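Nolleo Hand-Held Gripper – Good Practice Kit for Shared Tables

I wrote the rules card that ships in this kit, so forgive me if I go on a bit about it!
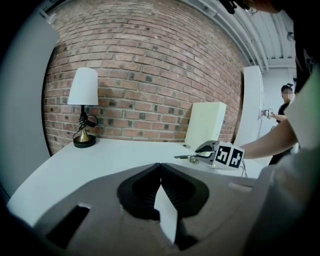 Why a rules kit at all

Hand-held grippers are easy to pick up, and that's how people get careless with them. Two people reach over one tabletop, a lamp cord is lying about, and before long somebody has clipped a marker face on the brass. I kept writing the same notes for every new group (on tape, mostly), so we put them on a proper card and packed it with the bits you need to follow it.

What you get

The rules card, wipe-clean, both sides printed
34 adhesive labels for tools, cables and table zones
2 spare marker faces, blank, for your own patterns
A roll of low-tack table tape, 60 feet
The Jeritz cable clip set

The rules I care about most

One tool, one hand, one job. If you're holding a gripper low over the table, you're working, so don't pass things with your other hand.

Keep the black-and-white markers clean and facing out. No stickers, no sleeves, no thumbs. Wipe them with a dry cloth before each session.

Coil loose cords and get the plugs off the work area. I'm a pain about this one – my own group has heard it 60 times.

Agree who reaches from which side before you start. Say it out loud, even if you've worked together since June.

Fingers stay out of the jaws. Yes, even when the tool is idle, and yes, even when there's only a bit of fluff in there.

Tall boxes go toward the back of the table and small round things go where both people can see them. They roll!

Does it fit my gripper?

The card doesn't care what brand you use. The marker faces are cut for the Nolleo and the Eide bodies, and you can trim them for the older Stultatari one with ordinary scissors. The clips take thin cables only, so measure before you order.

Card wording last changed Sun 17 October. If you have the earlier print, write to us with your order number and we'll mail you the new card free. Labels and tape are also sold separately, and refills ship flat.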